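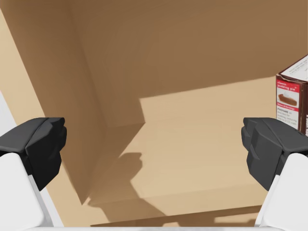
Search news, projects, suppliers
Enter keyword
Go

Flullent sets equipment budget for shelf-restocking cells at Anddale

20 January 2024
By Aurora Cordeiro

Flullent has approved a budget of $400,000 for the first phase of robotic restocking at its Anddale grocery distribution site, and will open the request for quotations in February. The money covers eight work cells. Each cell takes packaged food out of open cardboard cartons and places it on shelving used for small-order picking.

The approval ends a planning period in which no hardware was bought. Flullent instead paid for simulation work under a license from Cluvis, and used the results to write the technical part of the request. The license is charged to this year's operating account and sits outside the equipment figure.

According to the planning document circulated to suppliers, the equipment figure has to cover robot arms, hands or grippers, mounting, controllers, safety equipment, installation and operator training. Shelving is excluded. The site already owns the shelving and will move it into the cells as they are built. Software maintenance after the warranty period is to be quoted on a separate line, and a bid that folds it into the unit price will be returned for correction.

The main technical question is the hand. The document describes two options, and suppliers may bid on either or both.

The first is a two-finger gripper with replaceable fingertip pads. It has few moving parts and the pads can be changed on site with hand tools. Its weakness is access. A carton with full-height walls limits the angles at which a gripper can enter, and a product standing against a wall or in a corner may leave no room for a finger on the far side. The request therefore asks for the outside width of the gripper when fully open, measured at the widest point of the finger housings as well as at the tips. Earlier budget quotes gave only the distance between the pads, which says little about clearance inside a carton.

The second option is a hand with several jointed fingers. It can reach past one product to get at another and can push an item back on a shelf with a single fingertip. It costs more, has more parts that wear, and needs a longer stop when a finger fails. Flullent wants the price of a complete spare hand quoted next to the price of the hand itself, along with the time needed to swap one for the other.

Bidders do not have to offer the same hand for every cell. The planning group expects that a mixed order may come out cheapest, with simple grippers at the cartons and jointed hands at the shelves, although a mixed order would also mean two sets of spares. The document asks for both cases to be priced so that the difference can be read directly.

Product range is the second large item. The first phase is limited to 200 products, all of them dry or canned goods. Boxed dessert mixes, soup cans, flat tuna cans and rectangular meat tins are all in scope. Bottles, bags and anything chilled are out. The list was drawn up by package shape and not by sales volume, which drew a question from the purchasing side during review. The answer recorded in the minutes is that a machine that can handle the shapes on the list can be extended to most of the remaining dry stock without a change of hand, and that sales volume can be used to order the second list.

Package stiffness is given for every product on the list. Thin cartons set the upper limit on grip force and full cans set the lower one. Suppliers must state whether a single force setting can serve both groups or whether the controller has to select a setting for each product.
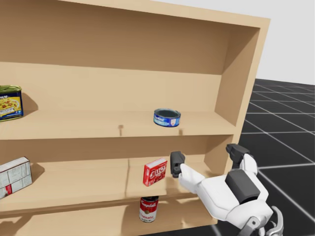 Shelf geometry gets its own section. Bidders must show that the arm can reach the back of an upper shelf without touching the board above, and that it can work at a low shelf without the wrist or forearm striking the front edge of the board over it. Products standing close to the front edge are treated as a separate test. A fingertip that arrives slightly off position there can knock the package to the floor, and a dropped package stops the cell until an operator clears it.

Side panels are also mentioned. On a closed unit the panel blocks approach from the side, so an arm mounted at one end of the shelving has to come around the front. The request asks for a reach drawing for each mounting position offered, with the elbow shown as well as the hand. Drawings that show only the reach of the fingertips will not be scored.

Simulation results will be accepted for the first round of scoring. Flullent will supply each bidder with the Cluvis models of the cartons, shelving and products, and bidders are to return joint positions, contact forces and cycle times in the format set out in the annex. The models include shadows and uneven lighting. The planning group asked for these after early runs with flat lighting gave camera results that it considered too favorable. A strong edge between a lit and a shaded patch of carton floor can be read by some vision software as the edge of an object, and the group wants that failure counted during bidding.

The limits of the method are listed too. Cardboard in the model does not sag or tear. Friction values are taken from tables and have not been checked against the actual packaging. For those reasons the second round will be carried out on hardware at the Anddale site, at the bidder's expense, with a single cell and stock drawn from the floor on the same day.

Each bidder in the second round will run 400 transfers from carton to shelf. A transfer counts as good if the product ends up upright, inside its shelf position and undamaged. Operator interventions are logged separately and carry a cost in the scoring, based on the hourly rate the site uses for its own planning. Flullent has not published a pass mark. The score will be combined with purchase price, spares and power consumption to give a cost per good transfer over the planned service life.

Kaufmann, which supplied the conveyors now in use at Anddale, has confirmed that it will bid. The company does not build arms and said it would act as integrator with hardware from a partner it has not yet named. It has asked for clarification on floor loading and on who is responsible for the signal link between the new cells and the existing line. Flullent's reply, sent to all registered bidders, assigns the link to the successful bidder up to the connector on the conveyor cabinet. Floor loading data will follow as an addendum.

Payment is split. One part is due on order, one on delivery and the last on acceptance, with the acceptance part held until a cell has completed a full working week without a supplier technician on site. Cells are accepted one at a time. A fault that appears in one cell does not hold up payment for another unless it is traced to a shared part.

The budget includes a reserve, but its size is not stated in the version sent to suppliers. Site management said the reserve is meant for electrical work, which could not be priced until the mounting positions were known. Two of the proposed cell locations are on the far side of the building from the main distribution panel and will need new cable runs in either case.

Leasing was considered and set aside for this phase. The quotes received tied the monthly charge to a minimum number of transfers, and the site could not commit to a volume before it had data from its own floor. The request leaves room for a lease offer as an alternative bid, provided that a purchase bid is submitted with it.

A full build-out would bring the number of cells at Anddale to 19, including the first eight. No money has been set aside for the later cells, and their unit price is requested only as an option that Flullent may take up or let lapse. Bidders are asked to state how long the option price will hold and which parts of it depend on exchange rates.

Questions on the request must be submitted in writing through the Flullent purchasing office. Replies will go to all registered bidders with the name of the asking company removed.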